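Pig Keepers Board > Markets and Feed > Contract or spot price for finishers?

lenkafarm
Posted August 2018

Hello to all. We have a small finishing unit near Wokden, 162 places, and until now I sold every batch at the spot price. Last week the buyer from Truswood offered me a fixed contract which starts in January and runs for one year. The price is a little under what I got in spring, but it is much better than what I get today.

My question is for those who signed such a paper. Did you regret it? I am worried about two things. First, the feed is not fixed, only the pig price. Second, they want a minimum of 23 pigs in each load, and with my pens I can not always promise this.

muddy_gate
Reply 1

I signed with them two years ago. Read the weight band before you read the price. Mine was narrow, and in the hot weeks the pigs grew slow and I lost money on almost every load. The price on the first page was fine. The deductions on page four were the real price.

oldbarrow
Reply 2

I would not sign. Everybody wants a contract when the market is low, and the buyer knows this. If there is less pork next year, you will sit there and watch the neighbors get more for the same animal. I stayed on spot for all my years and I am still in business.

lenkafarm
Reply 3

Thank you both. muddy_gate, I looked now and the band is there, on the back side in small letters. I did not see it before. oldbarrow, I understand you, but you own your land and I have a loan from the bank. One bad winter is not the same thing for me.

oldbarrow
Reply 4

Fair point about the loan. I still think one year at this price is too long. Ask for six months.

tworows
Reply 5

I don't agree with oldbarrow that spot is always better. We went half and half with Magaña, the packer in Tarthorpe. Half of the pigs on contract, half free. It is more paperwork, but I sleep well. For the feed you can also buy forward. I booked 100 tons of corn after harvest last year and it covered the contract pigs almost to the end.

muddy_gate
Reply 6

100 tons is a lot of storage for a person with 162 places. She would need a bin she does not have.

tworows
Reply 7

Yes, of course, I only tell what we did. The mill can hold it for you and deliver in parts. Ours charged roughly 1,415 dollars for the whole storage and handling. Maybe too much for a small unit, but you can share it with a neighbor.

lenkafarm
Reply 8

The half and half idea I like very much. I called Truswood this morning and they said it is possible, but then the minimum load stays the same, so I would fill a load only every second time. I asked if I can put my pigs on one truck with another farm. The man said he must ask - so I wait.

About the six months, he said no immediately.

muddy_gate
Reply 9

Shared trucks are a health risk, be careful. If the other farm has cough or scours, the driver's boots can bring it to your yard. Load from the road side and don't let him come into the barn.

lenkafarm
Reply 10

This is good advice, I will build a small loading ramp at the gate before winter. I have until the end of the month to answer Truswood. If they accept the shared truck, I will sign for half and keep the other half free. If not, I stay on spot until spring and ask Magaña also for an offer. I will write here what they told me. 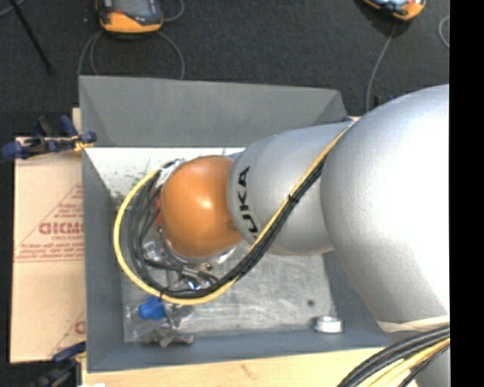

And if somebody has a simple drawing for a ramp with a side gate, please send it to me. Mine must be narrow, the road is close to the fence there.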